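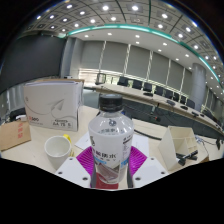
リボル・シュチェパーネクが父の店を閉めると決めたのは、二月の初めだった。

店の名はトルンカという。時計の修理をする店で、間口は狭く、奥に長い。父が死んでからの二年、リボルは会社を辞めずに、休みの日だけ鍵を開けて残った仕事を片づけてきた。預かり票は古い帳面に貼ってあり、一番新しいものが2,572番だった。

引き取り手のいない時計は一つだけになっていた。1,279番、置き時計、ルティロ社製。預かり主はリュビツァ・クルツ。父の字で「急がない」と書いてある。電話番号は桁が足りず、今では使えない。

住所は坂の上だった。葉書を出すと、四日後に返事が来た。取りに行けないので届けてほしい、代金は払う、とあった。

リボルは時計を毛布で包み、バスに乗った。膝の上で一度だけ鐘が鳴り、前の席の子どもが振り返った。

リュビツァ・クルツは思っていたより背の高い老女だった。玄関で毛布をめくり、文字盤を見て、
「直っているの」
と聞いた。
「動きます。一日に少し遅れますが」
「前は進んでいたのよ」

台所に通された。棚の上に四角く色の違うところがあり、時計はそこにちょうど収まった。彼女は椅子に座ったまま、もう少し右、と言った。リボルは右に動かした。

「お父さんは何度も葉書をくれたの。できました、って。私が行かなかったの」
「どうしてですか」
「夫が音を嫌ったから。止まったとき、喜んでいたわ。捨てろと言うから、修理に出すと言って持ち出したの」

夫は去年の秋に亡くなったという。言い方は天気の話と変わらなかった。

お茶が出た。リボルは砂糖を入れずに飲んだ。窓の外で隣の家の男が屋根の雪を下ろしていて、ときどき重い音がした。彼女は戸棚から缶を出し、修理代はいくらかと聞いた。帳面には40とだけ書いてあった。昔の値段だと言ったが、彼女は札を二枚、きちんと揃えて机に置いた。

「お店はどうするの」
「閉めます。借り手も決まりました。靴屋だそうです」
「あなたは直せるんでしょう」
「簡単なものだけです。これは父が直してありました。僕は油を差しただけです」

彼女は頷いて、それ以上は聞かなかった。

三時になり、時計が鳴った。三つ打つはずが、四つ打った。二人とも棚を見た。
「直しましょうか」
リボルは鞄に手をかけた。ねじ回しは入っている。
「いいえ」と彼女は言った。「前からそうなの」

帰りのバスは混んでいた。リボルは空の毛布を抱えて立っていた。店に戻ると帳面を開き、1,279番の票に線を引いて、受け取った額を書いた。日付を入れようとして、鉛筆の芯が折れた。引き出しを探すと、父の小刀が出てきた。リボルは明かりをつけ、作業台に座って鉛筆を削った。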